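How does a hotel key card open a door?

Have you ever slept in a hotel? Then maybe you did not get a metal key. Maybe the person at the desk gave you a flat card, the same size as a bank card. You hold it near the door, a small green light comes on, and you hear a click. The door is open! But the card has no teeth like a normal key. So how does the door know that it is you?

My name is Rocío Villanueva, and I worked for 5 years at the desk of a hotel in Vullirbridge. Children asked me this question almost every Saturday, when many families arrived. I will try to explain it in the same way I explained it to them.

What is inside the card?

From the outside, a key card is only plastic with a picture or the name of the hotel. But many cards have two secret things between the layers. The first is a chip, which is smaller than a grain of rice. The second is an antenna. It is a very thin wire which goes round and round inside the card, near the sides.

The card has no battery. This surprises many people. The lock on the door has the battery, and it sends out a very weak radio field, only a few centimetres long. When the card comes into this field, the wire catches a little bit of energy from it. It is enough to wake up the chip. The chip then tells the lock what is written in its memory, and this takes less time than you need to say "hello".

What does the card say to the door?

Imagine that you stay in room 36 for 2 nights. At the desk, the computer writes a message on your card. If we could read it as a sentence, it would be something like this: "I may open room 36, until eleven o'clock in the morning on the day we go home."

The lock has a small clock inside. It checks the number of the room and it checks the time. If both are right, a little motor moves a piece of metal, and you can push the handle down. If one of them is wrong, you see a red light and the door stays shut.

The message is written in a secret code. In this way, another person cannot easily make a copy of your card.

Older cards with a stripe

Some hotels use a different kind of card, with a dark stripe on the back. This stripe is magnetic. You must put the card into a slot in the lock and pull it out again, not too slowly and not too fast. My grandfather never found the right speed. When we visited Kirkalen together, he needed 3 tries for each door, and he said some words that I will not write here.

A magnet can disturb the message on such a stripe. For this reason it is better to keep it away from a bag with a magnetic button.

What if you lose it?

Do not worry, but tell an adult quickly. The desk can make a new card in a few seconds. In many hotels, when the new card touches the lock for the first time, the lock stops listening to the old one. The lost card is then only a piece of plastic.

This is also why the number of the room is usually not printed on the card. If a stranger finds it in the street, he does not know which door to try.

Words to remember

Chip: a tiny part that can keep information.
Antenna: a wire that catches or sends radio waves.
Code: a way of writing that hides the meaning.

Next time you stay in a hotel, look at both sides of your card. Is there a stripe? If you see none, there is probably a chip sleeping inside, and you can ask at the desk if you guessed right.

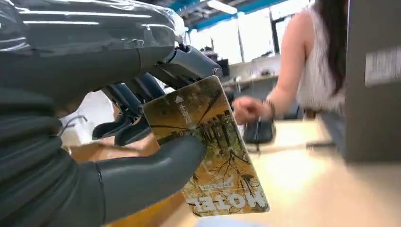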